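Collecting demos for cardboard and block task – how much variation?

wanting_z
Posted October 2020
Hello all. I am gathering examples for a policy we call Puser. The arm must work with small wooden blocks and a flat piece of cardboard on a dark mat. We have 598 episodes now and I would like your opinion before I record more. Two fixed views and the wrist view:

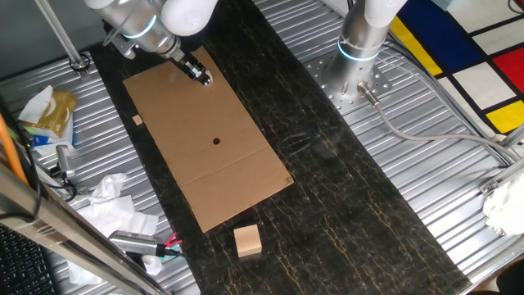
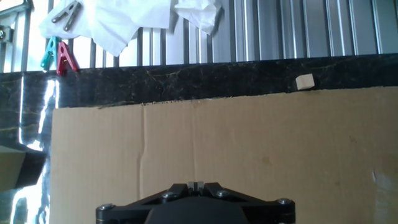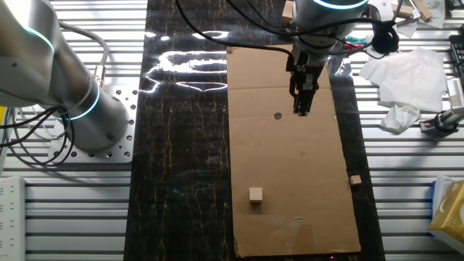

Cardboard and wooden block setup, two fixed views and one wrist view (second picture).

My question is whether I should clean the table and keep it the same in every episode, or leave it as it is.

rashti
Leave it. If you clean everything, the policy learns a clean table and then it fails when somebody puts a tissue down. I made this mistake in February and lost 70 episodes.

Palgate
I do not agree with rashti. Tissues are fine, but the shiny mat is a bigger problem. Look at the bright reflection at the left in the wrist view. It will move with the sun, and the network can use it as a clue for the time of day. I would change to a matte surface.

wanting_z
The mat must stay, the final test is on the same one. I can close the curtain for half of the episodes?

vania
Do not close it. Record 20 in the morning and 20 in the evening, then compare. Also the crease in the cardboard – do you turn the sheet between episodes?

wanting_z
Every 10 episodes. Lanying Zou, my colleague, thinks it should be every episode.

rashti
She is right. Every episode, and move the blocks too.

Palgate
Every episode is slow. I would still spend that time on the light first.

wanting_z
Thank you. I will turn the sheet each time and try the morning and evening sets. I will write the result in this thread.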